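Section 4: Putting your Trongate booklet together

By now you'll have your pages printed and sorted, so take a breath and clear yourself a bit of space — the worst is over.

1. Tap the pages square on the desk, long edge first.
2. Keep the cover sheet face down at the back.

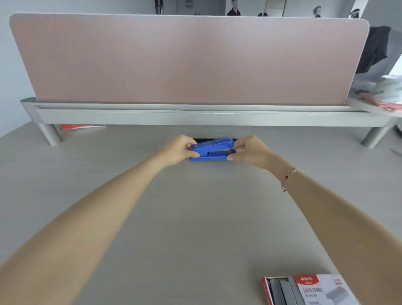
Does the cover need to be thicker than the pages?
Ordinary paper will do nicely, though card lasts longer in a busy kitchen or a coat pocket.

3. Fold one booklet all the way through before you start on the other 500. Please do, even if you're in a hurry!
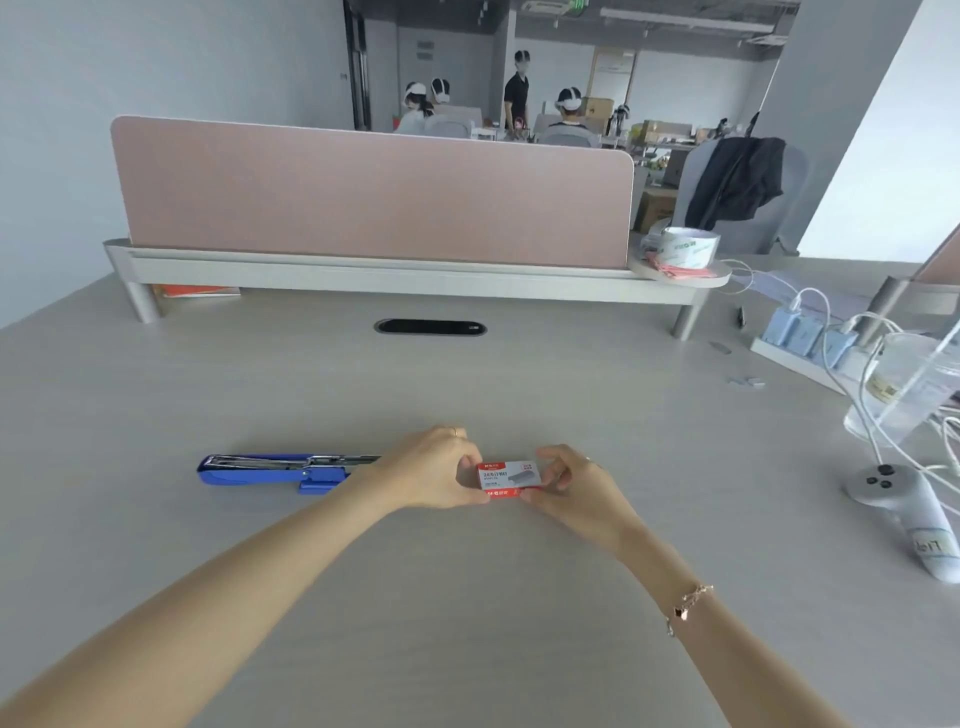
Fig. 6. Box of 24/6 staples.

Caution: thick bundles creep as they fold, and the inner pages end up poking out. Trim them last, with a metal ruler and a fresh blade, keeping your fingers well back.
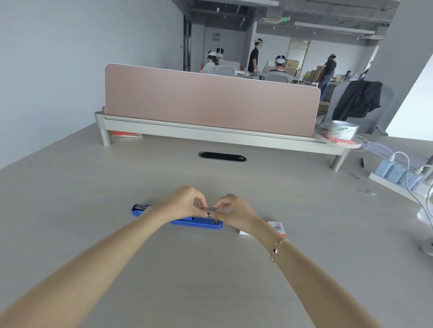 Sioned Bevan wrote to tell us that she leaves hers under a heavy book overnight, and they lie much flatter in the morning.

4. Stack the finished booklets spine to edge, turning every other one.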